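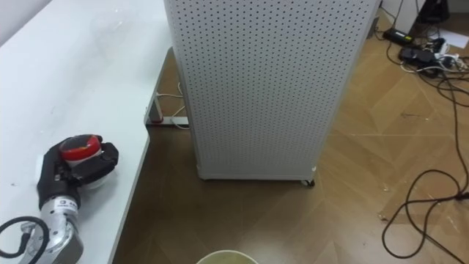 CLIRDALE – Schouten will begin fitting out 15 small workrooms at its Gurnanby building in December, the company said. The rooms have white walls and wood-look floors in a herringbone pattern. Each will get a white desk on a metal frame, with power run to floor level.

Floor wear and loose cable were the two faults listed in a survey of the existing rooms. Scuffing was noted beside the desks, where power strips and adapters lie directly on the boards. The new layout moves the strips to a tray under the desktop.

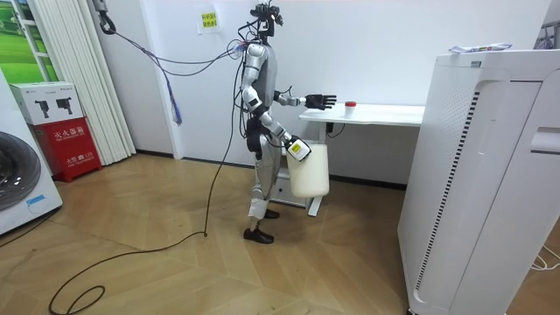
Vol. 15, No. 2

Standing desks with a drawer cabinet below will be used where floor space is short. Imard holds the supply contract, which covers desks, cabinets and 3,000 feet of cable cover. Work is planned in two stages, starting with the ground floor. Rooms in use will close at 3 p.m. on installation days.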